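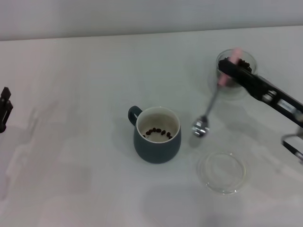

Taza verde azulada con granos de café en el fondo, cuchara de acero en la pinza derecha y cuenco de cristal con el resto de los granos.

Galería de la tarea «cucharada de café»
Proyecto Keda · Recogida de demostraciones · Actualizado en enero

La tarea consiste en pasar granos de café tostado de un cuenco de cristal a una taza usando una cuchara. Forma parte del bloque de cocina del proyecto Keda, junto con «verter», «tapar» y «remover». El objetivo de la primera tanda son 200 episodios válidos, teleoperados con los dos brazos del puesto Rokadov. Cada episodio dura como máximo 60 segundos. Pasado ese tiempo se corta y se guarda como incompleto.

La instrucción de texto que acompaña a cada episodio es siempre la misma: «echa granos de café en la taza con la cuchara». Hubo una versión anterior que decía «llena la taza» y se retiró, porque cada operador entendía una cantidad distinta. Los episodios grabados con aquella frase siguen en el servidor Canton, en carpeta aparte, y no entran en el entrenamiento.

Colocación de los objetos

Taza, cuenco y tapa cambian de sitio cada 15 episodios. El asa de la taza también se gira. La tapa de cristal no interviene en esta tarea, pero se deja sobre la mesa en una parte de las series para que el modelo vea objetos que no tiene que tocar. Sobre fondo blanco el cristal se distingue mal en las cámaras, y eso afecta tanto a la tapa como al cuenco.

Cámaras

Se graban a la vez la vista general y las de muñeca. Las tres se guardan a la misma frecuencia y con marca de tiempo común. 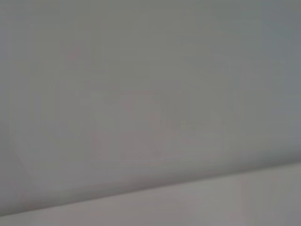 Las vistas de muñeca no se filtran por nitidez. Si el episodio es válido se conserva entero, con todos sus fotogramas, incluidos los que no muestran ningún objeto. En la primera versión del script se eliminaban los fotogramas con poco detalle y las secuencias quedaban con saltos que desalineaban imagen y acción. El episodio 1729 se usa como prueba de regresión del cargador: si se lee completo y sin huecos, la versión nueva se da por buena.

Criterios de validez

Se acepta un episodio cuando al menos un grano termina dentro de la taza y la cuchara no se suelta durante el traslado. Los granos caídos en la mesa no lo invalidan, pero se anotan en el campo «derrame». Si la pinza golpea la taza y la desplaza, se anota «contacto» y decide la revisión.

La revisión la hace una persona distinta del operador, con el vídeo a velocidad normal y la vista general en pantalla.

Pendiente

Repetir la serie con la segunda cuchara, de mango más corto. Añadir las etiquetas de fase (tomar, trasladar, soltar) con la herramienta Song, que de momento solo admite una cámara por sesión.

Volver al índice de tareas
Siguiente galería: tapar el cuenco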